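Search this site
Enter keywords
Search

3.2 Shared tables and left-behind writing tools

Figure 2. A teal and black marker on a round white table.

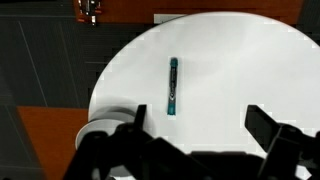 3.3 Sorting the records

Items left on shared tables were logged over one school term at the Pledden study hall, beginning in October. The hall has round tables for group work and long desks along the back wall for quiet reading. Only the round tables are covered in this paper. Each record gives the table, the time of day, the type of item and its main colour. The full log holds 602 records, and 232 of them are writing tools.

We grouped the writing tools as pencils, pens, markers and highlighters. A capped marker with a teal cap and a teal end section, such as the one in Figure 2, was entered under teal even where most of its barrel was black. Siamak Fallahi coded all the records. Roya Kordestani then coded a sample of 100 without seeing his entries. They disagreed on 7, mostly over whether a thick pen should be called a marker. These were settled by looking at the tip, and the rule was then applied to the rest of the log.

Brand was noted only if it could be read without picking the item up. In practice this was seldom possible for markers, where the lettering on the barrel tends to be small, and we dropped brand from the analysis.

3.4 Table surface and colour

Russo's earlier survey of reading rooms suggested that dark items are forgotten less often on pale tables, as they are easier to see when people pack up. Our records give this only weak support. Black and dark blue pens were left on the white tables nearly as often as clear or white ones. Students told us they usually checked their bags and the floor before leaving, and looked at the tabletop only if someone else was waiting to sit down.

Markers were a different case. They were brought out for poster work and passed between neighbours, and by the end of a session it was often unclear who should take them home. We return to the question of shared ownership in Section 4.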